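Re: [bimanual-practice] Draft 3, clause on contact with fixtures
From: Hajar Radwan
November, 11:20

Musa Ogunleye wrote:

> Clause 16 says the free hand must be "clear of the fixture" while
> the other hand handles the cloth. Clear by how much? Our people at
> Wenduseck read it as no contact. The Endetti site reads it as hand
> down by the side. The two sets of episodes can't be compared.
> I'd also like to see the start posture written down somewhere.

Musa,

Agreed, the wording is loose. It was carried over from the single-arm draft, where there was no free hand to argue over. I propose replacing it with the following.

16.1 The free hand may be raised and may be in front of the wall, but shall not touch the bar, its brackets or the cloth until the operator has called the second grasp.

16.2 Fingers of the free hand shall be open before the call. A closed hand is logged as a deviation. The episode is kept.

16.3 The supporting hand may go under the cloth. If the fingers can't be seen by the head camera, the operator shall say so at the time and the note goes in the log.

On 16.3, Kiltatach wanted all fingertips visible throughout. I don't think that is workable with terry towels.

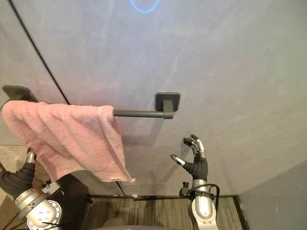 I went through the Madigan log to see what a strict reading would cost. Of 875 towel episodes, 470 had the supporting hand at least partly hidden by cloth at some point, and 104 of those carried no operator note. The first figure is normal for this task. The second is what the clause ought to bring down.

Two smaller points. Cables at the wrist should be checked for slack with the arm raised as well as at rest, and I would put that in the pre-session list, section 4. Sleeves covering the palm should be recorded by type, as grip on pile fabric varies with them.

Start posture belongs in Annex B. Can you send me what Wenduseck uses, joint values included?

Hajar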